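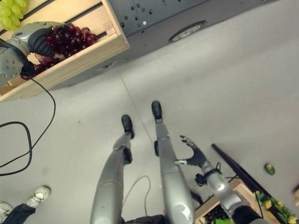 12/25/18
Innes McIver and Arnout Nijs

3. Study area and method

3.1 The Hadton crossing patrols

Hadton has run warden-staffed crossing points outside its primary schools for many years, paid for by the district and managed by the road safety office. Until the scheme described in this paper, wardens were posted at the same points each term, and the posts were reviewed only when a school asked for a change. The office kept a written log of complaints and near misses, but the entries were not sorted by place or by time of day, and they could not be used to compare one crossing with another.

The revised scheme began in October. It covered 10 crossing points serving four schools, of which two (Guline and Degefa) stand on through roads and two on side streets with parked cars along both kerbs. Wardens at each point were asked to fill in a one-page sheet after the morning and afternoon sessions. The sheet recorded the weather, the state of the road markings, any vehicle that failed to stop, and any child who crossed outside the marked area without an adult.

A failure to stop was defined as a vehicle passing over the line after the warden had stepped into the road with the sign raised. Vehicles that braked late but came to rest before the line were entered separately and are not included in the main results. This follows the rule used by Rønning in the earlier Sturnow work, and was kept so that the two sets of sheets could be read side by side.
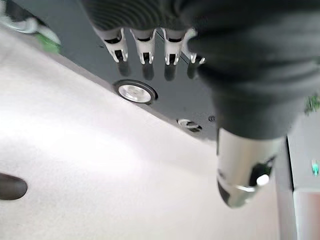 Figure 4. Covered hand with metal tip; white fingertips in a row.

3.2 Training of wardens

All wardens attended two training sessions before the start of the scheme. The first dealt with the definitions given above and used written cases, which each warden marked alone and then went over with the group. The second took place at the kerbside. Lewis Farquharson and Calum Lennox each stood with a warden for one full afternoon session and filled in a sheet of their own, without speaking to the warden about what had been entered. The paired sheets were compared the next morning.

Agreement was good for vehicles and weaker for children. The main difficulty was with older pupils walking behind an adult who was not their own parent, whom some wardens had counted as accompanied and others had not. The wording on the sheet was changed to "with an adult who is looking after the child", and the paired sheets were repeated at the two through-road schools. The remaining differences were small and did not lean in one direction.
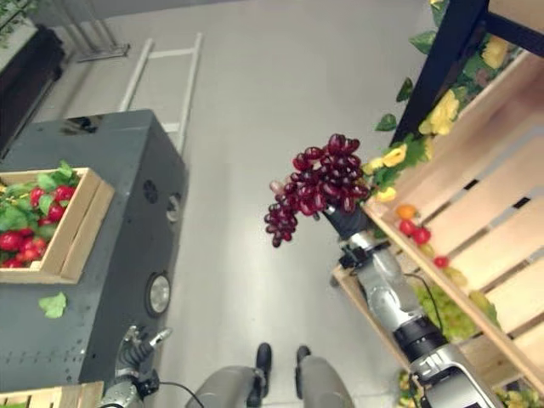

Wardens were also told not to record registration numbers. Several had done so in the past, and a small number of drivers had been approached by parents as a result. Under the revised scheme any case thought serious enough for the police was passed on by telephone and marked on the sheet with a tick only.

3.3 Parent survey

A short paper survey was sent home in school bags. In total 1,000 forms were given out across the four schools, with a second copy offered to families who had mislaid the first. The form asked how the child usually travelled, whether the family used a patrolled crossing, and which part of the route the parent thought least safe. A space for comments was left at the foot of the page, and parents could write up to 40 words.

Forms were returned to a box in each school office and were opened only by the authors. No names were asked for. Where brothers and sisters attended the same school, the family was asked to return one form for the eldest child, although it is likely that this request was sometimes missed.

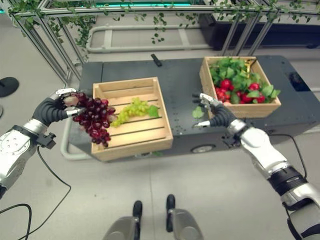

Comments were read by both authors separately and placed under headings agreed beforehand: speed, parking, sight lines, footway width and other. A comment could be placed under more than one heading. Where the two readings differed, the comment was discussed, and if no agreement was reached it was moved to "other". Comments which named a warden or a member of school staff were left out of the analysis and were not passed to the schools.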